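Ticket 106 – Calura streaming app, trailer playback
Opened by: Ekow Opoku, Drurodthorpe Picture House
Fri 17 February
Status: open, waiting on Sani

Problem: new trailer for Tramau (the animated prequel) stops at 28 seconds on the lobby screen. Picture freezes, sound keeps going. Then back to the menu. Same thing every time, same spot, right before the title comes up.

Other trailers fine. Full features fine. Only this one.

Tried so far:
– restarted the player, no change
– signed out of Calura and back in, no change
– cleared the cache, took 20 minutes, no change
– swapped the cable, no change
– played it on the office laptop, same account – works all the way thru

So not the file, or not only the file. Laptop is on the newer app version. Lobby player says it's up to date but the number is lower, update button greyed out.

Update, after lunch: turned off surround sound in settings. Got past 28 seconds once, then froze near the end. Turned it back on. Tried four more times, froze at 28 each time. Dropping picture quality to standard gets it to play thru but looks awful on a screen that size.

Sent logs to Sani support. Auto reply only. Asked them for the older encode of the trailer, the one they sent for the first teaser worked fine.
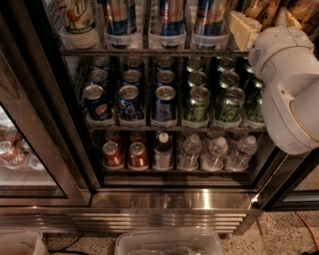 Can we just run the teaser in the lobby until this is fixed?
The teaser is cleared for lobby use thru May, so leave it looping and take the full trailer out of the playlist.

Done, playlist changed. Will retest when the player gets teh new app version. Pls don't close this one yet – same player has to run the Tramau preview night.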